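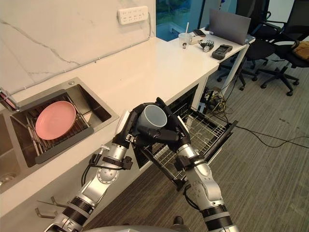 3.2 Loading order and the placement of mugs

Households differ less in what they load into a dishwasher than in the order in which they load it. In the Raltenberg diaries, 34 kitchens kept a written record of each load over six weeks in April and May, giving 517 usable entries. Plates were entered first in most loads. Mugs came last, and were often put wherever a gap remained.

Figure 3 shows a mug held above the rack while a pink plate is still on the wire rack in the sink. We code this arrangement as "mixed order" — one item at the machine, at least one other left at the basin. The coding follows Desjardins and Matoušek, except that a dish rack placed inside the basin is treated as part of the sink and is not given a category of its own.

Orientation was coded separately. A mug counts as inverted only once it rests on the rack with its mouth down; mugs still in the hand are left uncoded, whatever their tilt. Two coders disagreed mainly on shallow bowls, and these cases were settled by Arsenault.

Figure 3. Grey mug over the open dishwasher rack, with a pink plate on the metal rack in the adjacent sink.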